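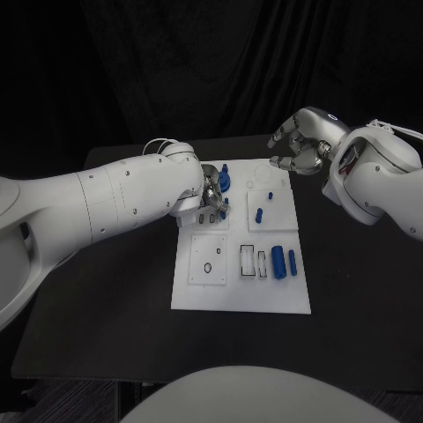

5.2 Failures that were scored as successes

The most troubling result of the Paisan trials is one that our own scoring script missed. The script counted an insertion as complete when the wrist force rose past a set level and the fingers then opened. Both of those things also happen when a peg jams against the rim of a hole and is let go. We found this only when Kanyarat Intarasuk went back over the recordings by hand, and we doubt that we are the first group to have made the mistake. The board gives plenty of chances for it. A small blue peg held upright between the fingers, as in Figure 4, covers a good part of what the head camera would need to see, and the hand and arm hide part of the plate under them as well. From that view, a tilted peg and a seated one can look much the same until the hand moves away. The script never waited for the hand to move away.

Of the 55 trials logged as complete, 13 did not survive the second reading. We had been ready to report all of them. The earlier Tollthorpe study used the same kind of force trigger and gives no word on whether its trials were checked by eye. We make no claim about what such a check would find, but we would not lean on its numbers until someone has done one.

A second fault came to light during the same review. After a release, the controller is meant to hold both arms still until the planner has a fresh estimate of where the parts are. In five trials it sent the next command on an old estimate, and the arm set off toward a place where the part no longer was. No one was inside the marked area at the time. That was luck, and the safety log, which records only hard stops, shows nothing at all for these trials.

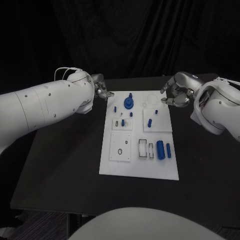
Figure 4. Work at the board: a peg in the grip of one hand (first view), and both hands empty over the board (second view).

Hsin-yi Kwok has argued that the stale command is a timing problem and that a longer pause would cure it. We tried a pause of 2 seconds. The fault became less common, but it did not go away, and we are wary of any fix that works by waiting and hoping. The planner still has no way to tell the controller that its estimate is old -- it simply passes along the last one it had. Until that changes, a longer pause mostly makes the fault harder to catch in testing.

We also looked at whether the grip itself was to blame for the jams. Nantana Ongart reran part of the set with softer finger pads and saw fewer tilted pegs, though her runs were done on a different day with a fresh calibration, and either change could explain the gain. We do not count this as evidence for the pads.

The totals in Table 3 are those from the hand reading. The script's totals are kept in the column beside them for comparison with Tollthorpe, and should not be quoted alone.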